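Breakfast Corner, Marchal House
Photos by Raili Peltonen, July

The corner seats 4 and gets the morning light. Hortensia Giraldo picked the teal for the bench and the green for the window. Prints can be ordered from the Stadcombe office, 2 sizes.

Table and bench
Strawberry-print towel and a corduroy hat on the lazy susan, star-dotted quilted cover under the glass. The butterfly cushions stay on the bench all year.
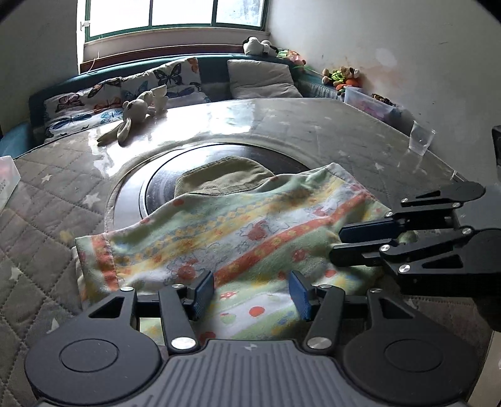
Back hall
Photos to be added in the next update.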